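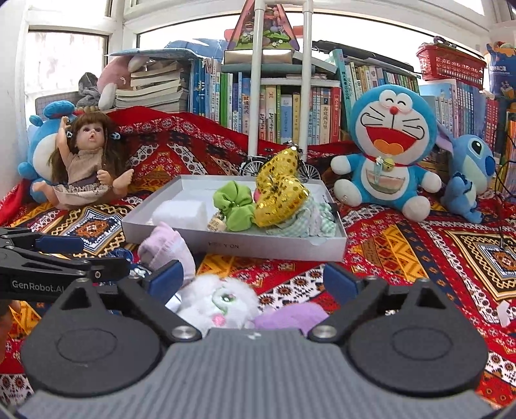
## 3. Mixed Trays and the Sorting of Small Household Items

### 3.1 Setting and participants

The findings in this section come from the household component of the Lelstead study, which followed 12 homes through one period of ordinary tidying. Participating households were recruited through the Mostico housing office. All had agreed beforehand to keep a written record of where small personal and decorative items were put away. The field visits were made by Marcela Skála and Sơn Tăng, and the coding scheme was prepared by Hildegard Kuhlmann. Visits took place in April, before the summer moves that affect many of the rented units in the district.

The records cover 619 items. An item was included if it could be held in one hand, was not food or medicine, and had no fixed place in the home at the time of the first visit. Clothing was excluded, except for small accessories worn in the hair, at the neck, or on the wrist. Soft toys were included regardless of size, after the pilot visits showed that households handled the larger and smaller ones together and found the distinction difficult to apply.

### 3.2 What is meant by a mixed tray

In this paper, a mixed tray is an open, shallow container that holds items of more than one kind and is kept where people can reach into it without opening a lid or drawer. The term follows the earlier survey by Gyu-bin Hyun, although that survey also counted bowls and baskets. We treat bowls separately. In a bowl the contents slide toward the center and cover one another, while in a flat-bottomed tray most items stay where they were placed and the tray can be searched by eye.

Figure 3 presents a typical arrangement. A shallow white rectangular tray on a red patterned textile holds a soft white fluffy block at one end and crumpled mint-green and white checked fabric at the other. A bright green gathered hair accessory and a large gold sequined bow lie between them. The bow is taller than the tray wall and rises above it at the back, while a small piece of pink material can be made out only in the gap between the bow and the hair accessory. Other small goods, among them a white plush toy and a black miniature bicycle, are outside the tray.

Two features of this arrangement are common in the household records. The first is that hair accessories share a container with pieces of fabric that have no clear function of their own. The second is that rigid objects and plush toys are placed near the tray and outside it. Participants seldom described this as a rule, but when they were asked to put such objects into the tray, most objected that there was no room, including in cases where there plainly was.

### 3.3 Grouping by material and grouping by use

The original coding scheme assumed that households would group small items by use. Items for the hair would be kept with other items for the hair, ornaments with ornaments, and toys with toys. This held for the written plans that participants drew up at the first visit. It held less well for the trays themselves.

At the second visit, grouping by material was at least as frequent as grouping by use. Soft items tended to be placed with soft items. A hair tie covered in gathered cloth was more likely to be found beside a folded cloth than beside a metal clip, and metal clips were often moved to a separate dish with keys and coins. Several participants gave the practical reason that clips catch on knitted goods and pull the threads. One participant in the Đỗ building, whose tray was kept on a hallway chest, had written "hair" on the plan and "soft things" on the record two weeks later, and did not regard the two as different.

Sequined and glittered items formed a group that the scheme had not foreseen. They are soft in construction, being sewn onto cloth, but their surface is rough and sheds. Households dealt with them in one of three ways. Some placed them on top of the tray contents, some wrapped them in a piece of cloth, and some kept them in a pouch. The first practice was the most common. Its effect is that a large, bright item sits at the top of the tray and hides what is beneath or behind it. Hildegard Kuhlmann proposed the working label "cover item" for an object that has this effect, and the label is used in the remainder of the paper. The gold bow in Figure 3 would be coded as a cover item with respect to the checked fabric, part of which lies underneath it.

### 3.4 Cover items and retrieval

Cover items matter because they change how a tray is searched. Participants were asked to find a named object in their own tray while a field worker noted the order in which things were touched. Where a cover item was present, it was nearly always touched first, whatever the named object was. It was then either lifted out and set down beside the tray or pushed to one end. Lifting out was more common in households with a single adult. Pushing was more common where the tray stood on a narrow shelf and there was no free surface next to it.

Items lifted out were not always put back. This accounts for a share of the objects that were recorded outside a tray at the close of a visit although they belonged in it according to the plan. We therefore advise against reading the position of an object outside a tray as evidence that the household has assigned it a place there. A plush toy or a miniature placed next to a tray may be displayed, may be waiting to be sorted, or may have been set down during a search. The position alone does not settle the matter, and the interview notes were used wherever they were available.

The color of the item had a smaller influence than expected. Bright objects were found quickly when they were in view, but when they lay under a cover item their color gave no advantage. White and very pale items in white trays were overlooked more often than any others. Trí Lâm, who reviewed the field notes, observed that this difficulty was reported by participants themselves and that two of them had changed to a darker tray before the second visit.

### 3.5 The surface under the tray

Most trays in the study stood on a cloth of some kind. Participants gave various reasons: protecting the furniture, preventing the tray from sliding, or giving the corner a finished look. A patterned cloth had one further consequence that was mentioned only in passing. Small items dropped on it were harder to see, particularly when the pattern had many narrow bands of different colors, and participants with such cloths were more inclined to return items directly to the tray. On plain cloths, items were left lying for longer.

This observation rests on a small number of homes and should be treated with caution. It does agree with the results from Drondinar, where roughly 100 trays were inspected on a single occasion and the cloth beneath was recorded. The Drondinar records do not note whether the items outside the tray were later returned, so the comparison can be made only for the number of loose items at the time of inspection.

### 3.6 Limits of the household records

The written records were kept by the participants, and their detail varies. Some households listed each hair tie separately by color, while others wrote a single entry for the contents of a whole tray. Entries of the second type were divided by the field workers during the visit, with the participant present. Fabric pieces caused the most disagreement. A crumpled piece of checked cloth may be a scarf, a doll's blanket, a wrapping cloth, or a remnant, and unless the owner could say which it was, it was coded as fabric of unspecified use. The same rule was applied to small plush pieces without a face or other identifying feature.

Lidded boxes and drawers were recorded by location only, and their contents are outside the scope of this section. Their role as the next destination for items removed from mixed trays is taken up in Section 4, together with the records from the third visit.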